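Gravamley Volleyball League Match Records

README and data card
Release date: 29 July 2020

Summary

The data set contains the match records of the Gravamley Volleyball League, an indoor amateur competition played from fall to early spring. It covers 216 matches in two full seasons, 2017–18 and 2018–19. Each match occupies one row in the main file, which has 38 columns. A second file lists every set played, with the final score of the set and the team that served first.

The 2019–20 season was stopped before the playoffs and is held back from this release. The league office has yet to rule on how its unplayed matches are to be recorded.

Contents of the package

matches.csv – one row per match
sets.csv – one row per set, linked to matches.csv by match_id
venues.csv – names of the halls and the codes used for them
changes.txt – corrections made after the first circulation of the files
README.txt – the present document

All files are plain text in UTF-8. Fields are separated by commas, and text fields that contain a comma are enclosed in double quotation marks. Users who open the files in a spreadsheet program should set the encoding by hand, or the last letter of Hodoroagă will be displayed incorrectly. 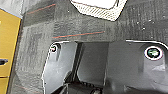
Figure 1. Dark gray textured panel.

Source of the records

League rules require the home team to complete a score sheet for every match. The sheet is signed by both captains and the first referee and is delivered to the league office within the week. The records in matches.csv and sets.csv were typed from these sheets. Standings published on the league notice board were used only as a check and were never treated as a source.

Each sheet was entered twice, by different members of the office staff. Where the two entries disagreed, the sheet was read a third time. Where the sheet itself was unclear, the away team's copy was requested. If neither copy settled the point, the field was left blank and the match was marked "unresolved" in the column entry_status.

Venues

Matches were played at three halls: Birkine Hall, the Hodoroagă Gymnasium and the Desus Sports Center. Birkine Hall has a low ceiling over one end of the court. A local rule in force there during both seasons provides that a ball touching the ceiling above the playing team's own side remains in play, while a ball crossing the net after touching the ceiling is out. The other halls followed the general rules without change. Comparisons of rally length or set scores between halls should take this difference into account.

The Hodoroagă Gymnasium was closed for floor repairs in the second half of the 2018–19 season. Matches scheduled there were moved to Birkine Hall, and the home team kept its home status. In these cases the column venue_scheduled differs from the column venue_played. Travel distance was not recorded.

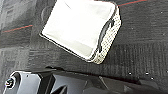
Figure 2. White plastic basket on dark gray carpet.

Main columns

match_id – a code made up of the season, the division and a running number
season – written as the two calendar years joined by a hyphen
division – A or B
round – the round as printed in the league schedule; playoffs are coded P
date_played – the actual date of play, which may differ from the schedule
venue_scheduled, venue_played – codes explained in venues.csv
home_team, away_team – team codes, constant over both seasons
sets_home, sets_away – number of sets won by each side
points_home, points_away – total points over all sets
forfeit – yes or no
timeouts_home, timeouts_away – timeouts taken over the whole match
attendance – as written on the score sheet by the home team
entry_status – complete, corrected or unresolved

The remaining columns concern substitutions, sanctions, start and end times, and the grade of the officials. They are described in the header lines of matches.csv.

Team codes are used in place of team names. Several teams changed sponsors between the seasons and appeared under a new name in the second year. The codes follow the team's registration with the league, so that a team with a new name keeps its code.

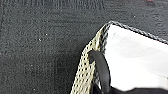

Missing values are left blank in all files; zero always means zero. Most blanks are found in the attendance column, which home teams often neglected, and in the end times of matches that ran late in the evening. Outside these columns the gaps are few and resemble the tiny white specks on the dark gray surface in the picture above: easily overlooked at a distance, and worth a close look before any average is calculated. The office has not filled any blank by estimate. Users who do so in their own work are asked to state the method.

Known limitations

Attendance figures are impressions written down by the home team and should be read with caution. Some teams included players and officials in the figure and others did not. The score sheet in use at the time gave no instruction on the point.

Forfeited matches are recorded with the score laid down in the league rules. No rallies were played in these matches, and they should be removed before any study of scoring. The column forfeit is provided for this purpose.

Start times refer to the first serve as noted by the scorer. At the Desus Sports Center the hall clock ran ahead for part of the 2017–18 season. The affected times were left as written, as the size of the error could not be established – the matches concerned are listed in changes.txt.

Sanctions are recorded by team only. The score sheet names the player, but this information was dropped during entry.

Privacy

The files contain no names of players, coaches or officials and no contact details. Referees are represented by their grade alone. Free-text remarks on the back of the score sheets were not entered, as many of them referred to injuries. Requests for access to the original sheets are not accepted.

Intended use

The records were prepared for member teams, school projects and persons interested in the history of the league. They are suited to the study of home advantage, set scores, scheduling and the movement of teams between divisions. They are unsuited to the rating of individual players or referees, and the league asks that they not be used in connection with betting of any kind.

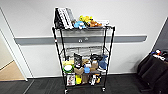

The league also advises against drawing conclusions on the relative strength of the two divisions. Teams from Division A and Division B did not meet during the regular season, and the few promotion matches were played under a shortened format.

Corrections and later releases

Errors should be reported to the league office in writing, with the match_id and the column in question. Teams that still hold their own copy of the score sheet are asked to attach it. A report that is supported by a sheet will be entered in changes.txt and the row will be marked "corrected." The earlier value is kept in changes.txt so that older work can be checked.

A revised venues.csv with court markings and ceiling heights is planned for August. The structure of matches.csv will stay the same, and existing match codes will not be reused or renumbered.

Terms of use

The data may be copied, shared and adapted free of charge for noncommercial purposes, provided that the source is named. The recommended form is:

Gravamley Volleyball League, Match Records 2017–18 and 2018–19, league office release.

Modified versions must be clearly marked as such and may not be presented as official results. In any dispute over a result, the signed score sheet held by the league office prevails over the files.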